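Handheld grippers cut regrasp errors in two-arm garment folding, Skekudico group reports

October

A method for learning two-handed cloth handling from paired handheld grippers has reduced missed regrasps on dark garments, according to a report released this month by the robotics group at Skekudico. The method, called Donier, uses demonstrations recorded on beds in ordinary homes. No robot arm is present during recording.

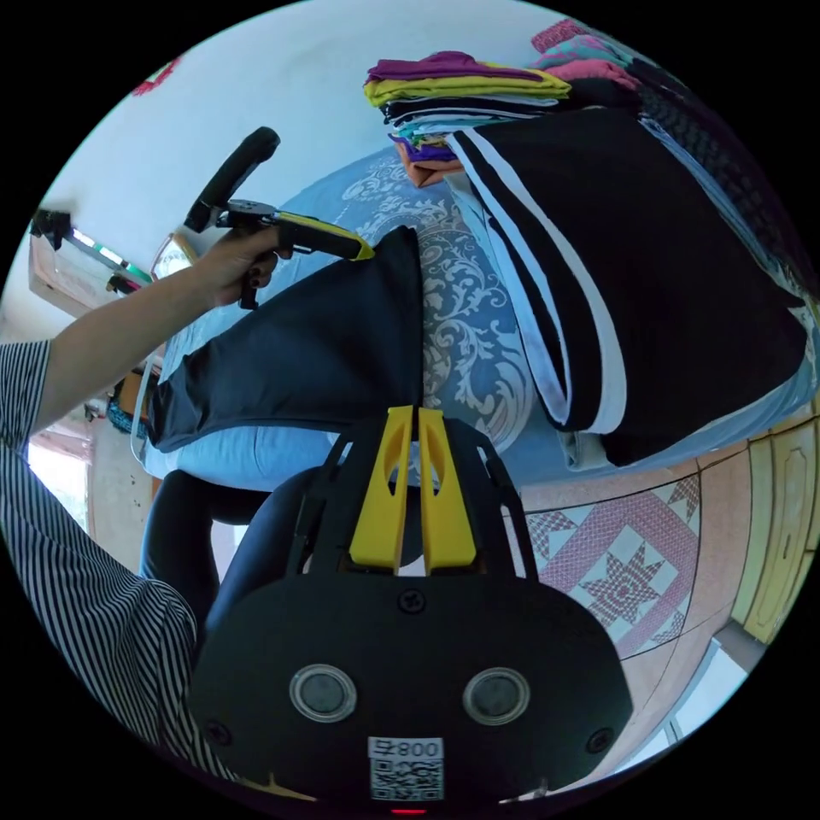 Marisol Tennant

SKUSVILLE – The group collected its demonstrations in 13 homes in and near Skusville. The operator holds one gripper in each hand and handles clothing as it comes: trousers, knitwear, folded items taken from a pile. Each gripper carries its own camera, and the two recordings are aligned afterward. The aligned pair is used to train a controller for a fixed two-arm station.

Earlier work from the same group, released under the name Gisler, treated the two hands as separate streams and joined them only at the last stage of the controller. Gisler performed well on light towels and poorly on black clothing. The report attributes most of its failures to a single moment, when one hand has to find a new hold while the other keeps tension on the cloth. The controller tended to close on a fold that was no longer there.

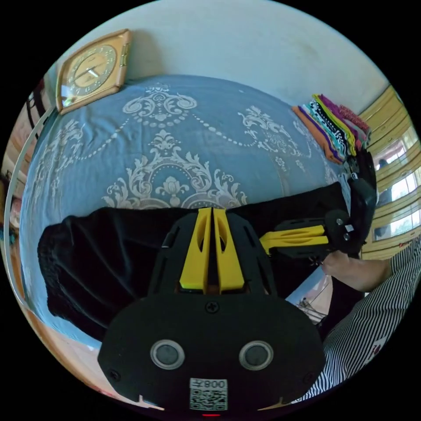 Donier changes what each hand is told about the other. At every time step the view from one gripper is used to estimate where the opposite gripper's fingertips are, and the estimate is passed to both sides of the controller. The estimate depends on the opposite tool being easy to pick out, and the yellow fingers help with that: set against a black cloth, they separate cleanly even when the cloth itself offers almost no texture. The patterned bedspread has a second use. Where the white scrollwork stops, the edge of the garment begins, and the controller uses that boundary to place the cloth when its folds cannot be resolved. On plain dark sheets the boundary is weaker, and the report lists this as a known limit.

Training is done in two passes. The first uses all recordings and learns general hand motion. The second uses only short clips centered on a regrasp, cut automatically from the moment either gripper opens to the moment it closes again. The second pass is the shorter of the two and accounts for most of the improvement over Gisler.

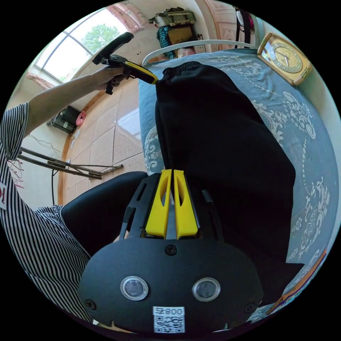
Clips in which the opposite gripper leaves the view for more than half of the regrasp are kept, with the position estimate marked as missing. An earlier version of the pipeline discarded them. That version learned to keep the two hands close together at all times, and it could not stretch a pair of adult trousers to full length.

The final training set contains 136 recordings. The report gives no figure for recording hours. Operators were told to work at a normal household pace and to leave mistakes in, including dropped corners and second attempts at a waistband.
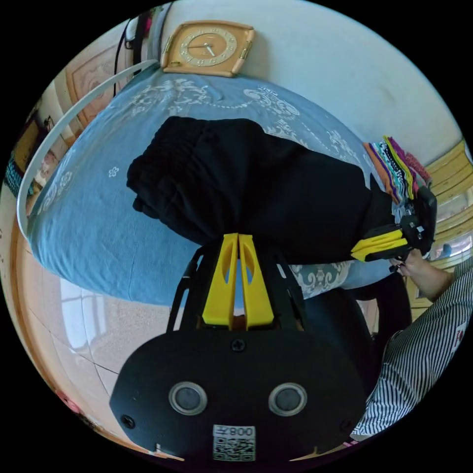

Results

The controller was tested on 44 garments that do not appear in the training set. Each was laid flat, then bunched, and the station was asked to lift it at two points and return it to the bed surface with the long edges aligned. A test garment was scored as failed if either hand closed on nothing.

On black and navy items, Donier failed 20 percent less often than Gisler. On light items the two methods were level. Both had trouble with elasticated waistbands, which spring back when one side is released, and the report does not propose a fix.

Two further limits are stated. The station is slower than a person by a wide margin, and it was tested only on surfaces at bed height. The group plans to repeat the test on a table and on an ironing board. Calibration files and the clip-cutting code are to be released with the next version of the report.

Comments (3)

seamline
Does "20 percent less often" mean relative or percentage points? The article should say which.

kfold_kate
Relative, going by the table in the report. I'd have liked to see the raw failure counts by garment type. Knits and woven trousers behave so differently that lumping them under "black and navy" hides a lot.

tworivers
Would the boundary trick work on a striped sheet? Mine are all striped and I can barely find the socks myself.

Contact the newsroom | © Skusville Technical News. All rights reserved. | Back to top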